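Course Notes, Unit 6: Silent Grasp Failures in Simulated Pick Tasks

Reading for this unit: Mulligan lab guide, sections on gripper state and contact reporting. Bring your printed fault log sheet to the lab session.

1. Background

A silent failure is one in which the controller reports success although the task was not done. Such failures are more serious than a stop or an alarm. A stopped arm waits for an operator, while an arm that believes it is carrying a part will go on to the next step and may close a door, start a press, or release a part that was never there.

The case in this unit comes from the Palludo exercise, which last year's class ran in simulation before any work in the Hokano cell was allowed. Over 342 trials the controller logged a successful grasp every time. A later check of part positions showed that in 47 of them the part had never left its starting point.

2. Cause of the fault

The grasp routine sent a close command, waited a fixed time, and then set the flag "holding." It did not read the finger position or the contact force. When the close command was dropped, the fingers stayed apart and the flag was set all the same.

A second fault hid the first. The summary script counted flags and took no account of where the part was at the end of the trial. Students reviewing the summary saw a perfect score and did not open the wrist views until August.

The dropped commands were traced to the message queue. Trial 219 was the first in which a close command was sent while an arm motion command was still pending. The queue kept only the newer entry from the arm planner and discarded the other without a warning.

3. What to look for in the wrist view

Review of recorded views is slow, but it remains the most direct check on a flag. Compare the gap between the fingertips with the state written in the log. If the log reads "holding" and the fingers are wide apart with nothing between them, mark the trial as a failure, whatever the summary says.
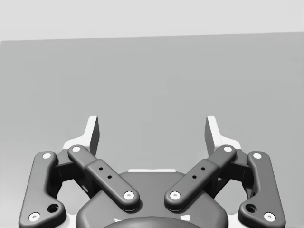
Figure 2. Simulated wrist view: gripper open, no object between the fingertips.

Note that a single view gives the state at one moment only. Always check the matching log entry before assigning a cause.

4. Required changes

All student code for the Durov assignment must read finger position after each close command and must raise a fault if the reading does not change. A fault must hold the arm in place — it may not trigger an automatic retry. Code that sets the flag on a timer alone will be returned without a grade.

Fault log sheets are due at the start of the next lab.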